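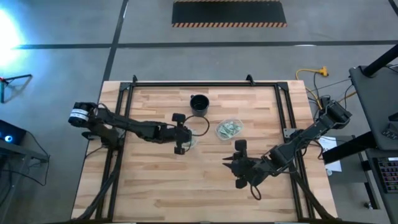
Two black arms over a butcher-block tabletop.

Zallow
Voice search and playback client for the Ollis set-top box

Status: beta, released to testers 27 October 2021
Maintainers: Brijesh Rastogi (client), I-seul Tak (voice and input)

Overview
Zallow is a video browsing app for Ollis boxes running firmware 13 or later. It replaces the older Natent player, which is no longer built from this repository. Voice input is optional. Every screen can be reached with the remote.

Requirements
Ollis box with firmware 13 or later
A tester account linked to the box
A microphone remote, for voice commands only
555 MB free on internal storage; installing to USB storage is not supported

Install
Open Settings, then Developer, and turn on Side Loading. Copy the package to the box with the push script in tools/. Restart the box. The app appears in the second row of the home screen. If it shows a gray tile, the account link has expired and must be renewed from a browser.

Voice commands
The grammar file holds 86 phrases in English. Commands work during playback and in search results, but not in the sign-in screen. Latvian phrases were contributed by Kalniņš and sit in a separate file that is not loaded by default. To load it, set voice.extra to true in config.ini.

Settings
voice.threshold: match score needed before a command runs, 0 to 100. Default 70.
voice.extra: true or false. Default false.
tiles.autoplay: true or false. Default true.
cache.clear_on_exit: true or false. Default false.

Known problems
Captions drift after a long pause. Seek once to reset them.
Saying "back" during an ad closes the app.
Watch history from Natent is imported without dates. Entries made before April are listed last.
The on-screen keyboard drops the first letter if the search page is still loading.

Reporting
Attach the log from the Diagnostics page and give the firmware number. Reports without a log are closed after a week.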